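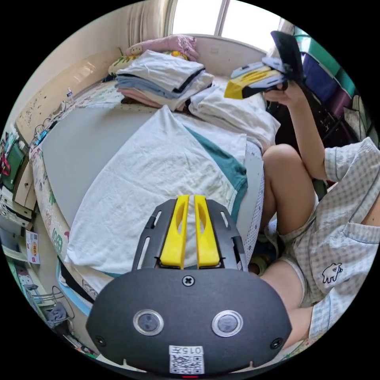 Folding at the bed, yellow fingers at the ready

I've had the Naylor good-practice guide for hand-held grippers a month now, and I'm ever so fond of it! It's a slim thing, 2 chapters really, and the one on working in people's bedrooms is lovely — check the label code first, keep both grippers clear of faces, leave the clothes as you'd wish to find them. Marcus Kowalczyk writes kindly, too. My one grumble is the chapter on record keeping, which does go on a bit (says she!). Four stars from me.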